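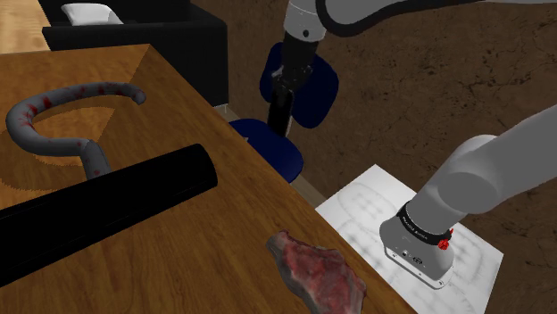 Objeto gris en forma de gancho, con manchas de un rojo oscuro, y cilindro negro sobre la mesa.

El último bocadillo de Maso

A Maso lo iban a matar en el número 9, y yo me enteré, como me enteraba de todo en aquella casa, por el guion, que me llegó el jueves 11 de septiembre a media tarde, cuando estaba pelando unas patatas para la tortilla y no esperaba más noticia que la del aceite. Soy rotulista. Me llamo Afonso Figueiredo y llevo media vida metiendo en bocadillos las palabras que escriben otros, de modo que si alguna vez han leído un tebeo de Konico y les ha gustado cómo sonaba un portazo, es muy posible que ese portazo fuera mío.

La serie se llamaba La Guardia de Vornov. Vornov era una ciudad con muchos puentes y muy mal tiempo, y la Guardia eran 8 héroes que no se soportaban y que vivían juntos en un antiguo depósito de aguas: la Condesa Imán, los gemelos Relente, un gigante que hablaba en verso cuando tenía fiebre, y así hasta llegar a Maso, que cerraba siempre la fila en las portadas. El poder de Maso consistía en saber dónde estaban las cosas perdidas. Llaves, perros, algún submarino. Los lectores lo querían poco, o lo querían en silencio, y en las encuestas que hacía la editorial quedaba siempre por debajo del depósito.

Llamé a Divya Rajan, que era la guionista, con las manos todavía mojadas.

- ¿De verdad hay que matarlo? - le dije.

- Hola, Afonso. Yo también te quiero mucho. Lo pide Luzius.

Luzius Hubmann era el editor y un hombre bastante mejor de lo que parecía por teléfono, porque por teléfono daba la impresión de estar siempre subiendo una escalera. Quería una muerte antes de que la Guardia se uniera a los Heraldos del Norte, que era el gran acontecimiento previsto para mayo: dos equipos enfrentados durante años, una mesa larga, un tratado de paz, una portada desplegable. Y para que la paz pesara, decía Luzius, alguien tenía que pagarla. La Condesa Imán tenía camisetas. Los gemelos tenían una línea de mochilas. Maso tenía un llavero, y se había vendido regular.

Divya había escrito una muerte preciosa, eso hay que reconocérselo. En la página 10, el puente de los Cordeleros se viene abajo con la niebla, y Maso, que sabe por dónde queda el paso bueno, se queda en mitad de la calzada gritando a la gente hacia qué lado correr. Tres viñetas para él solo, que es más de lo que había tenido nunca. En la última dice algo y el puente cae. Lo que dice era, según el guion, «Ahora sé dónde estoy yo».

No es mala frase. La rotulé esa misma noche, después de la tortilla, en un bocadillo pequeño y un poco torcido, y me fui a la cama convencido de que había hecho mi trabajo. A las tantas me levanté a beber agua, encendí la pantalla y lo volví a mirar. Lo moví un poco a la izquierda, lo devolví a su sitio. Cormac Heffernan, que dibujaba la serie desde el principio, le había puesto a Maso una cara que no era de despedida. Tenía los ojos muy abiertos y las cejas levantadas, y la cabeza vuelta hacia abajo, hacia el río. Era la cara que ponía siempre cuando encontraba algo. Yo se la había visto con lo del submarino, y con un paraguas en el número 2.

Esperé a que fuera una hora decente y llamé a Cormac, que vivía en la costa y se levantaba con las gaviotas.
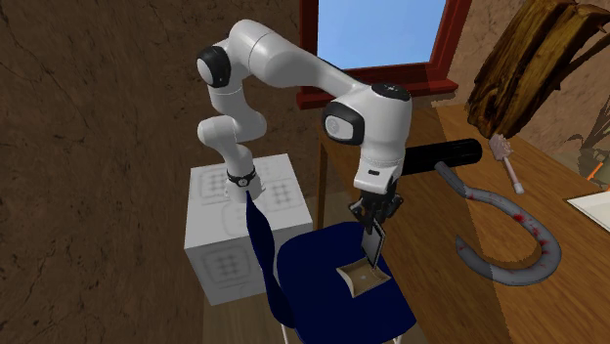 Brazo blanco inclinado sobre la silla azul oscuro, con la caja de cartón abierta en el asiento.

- ¿Qué está mirando? - le pregunté.

Hubo un silencio larguísimo, con gaviotas dentro.

- Pues no lo sé - contestó -. Lo dibujé así y me pareció que estaba bien. Algo habrá ahí abajo, ¿no?

Algo habrá ahí abajo. Yo no soy quién para cambiar un guion, y quiero que esto quede claro por si me lee alguien del oficio: en todos mis años no he tocado más que una coma, y fue con permiso. Pero le pedí a Divya que mirase la viñeta otra vez sin el texto, y le mandé la página limpia, con el bocadillo en blanco. Me respondió al cabo de un rato que se había hecho un té y que se le había enfriado.

Aquella semana hablamos más que en los cinco años anteriores. Divya me contaba lo que podría haber en el río, y cada día era una cosa distinta: la corona de los Heraldos, una puerta, el hermano de Maso, que nadie sabía que tenía un hermano y ella tampoco hasta ese momento. Cormac mandaba dibujitos de peces con antifaz que no servían para nada, y que todavía guardo. Y yo rotulaba versiones. Rotulé «¡Ah!». Rotulé «Aquí estabas». Rotulé unos puntos suspensivos que me quedaron, dicho sea sin vanidad, como tres piedrecitas en el agua.

Faltaba Luzius. Nos citó por videollamada y se presentó con Lorcan Ó Briain, el de ventas, un señor calladísimo que llevaba la cuenta de los llaveros. Divya expuso el asunto con mucha calma. El puente caía igual. La Guardia lo daba por muerto, le hacía su entierro y firmaba la paz en su nombre, con su mesa larga y su desplegable. Solo que el lector, si se fijaba, se quedaba con aquella cara y con aquel bocadillo.

- O sea, que no se muere - dijo Luzius, subiendo su escalera.

- O sea, que encuentra algo - dijo Divya.

Luzius empezó a explicar que una muerte a medias es lo peor que se le puede hacer a un calendario, y llevaba ya un buen trecho de explicación cuando Lorcan carraspeó. Sacó un llavero del bolsillo, el de Maso, con la pintura del flequillo comida por el uso, y lo puso delante de la cámara.

- Yo con este no he perdido las llaves nunca - dijo.

Luzius se quedó callado y luego pidió que le mandáramos la página antes del viernes.

El número salió con «Aquí estabas». Lo rotulé a mano, que ya no se hace, con la plumilla Mac Suibhne que me regaló mi padre cuando entré de aprendiz, y me tembló un poco la ese del final. Cormac dijo que se la dejara así. A casa me llegó roughly nada de correo, porque a los rotulistas no se nos escribe, salvo una postal sin firma, con un puente, donde alguien preguntaba qué había en el río.

Se la mandé a Divya. La tiene pegada encima de la mesa y, que yo sepa, aún no ha contestado.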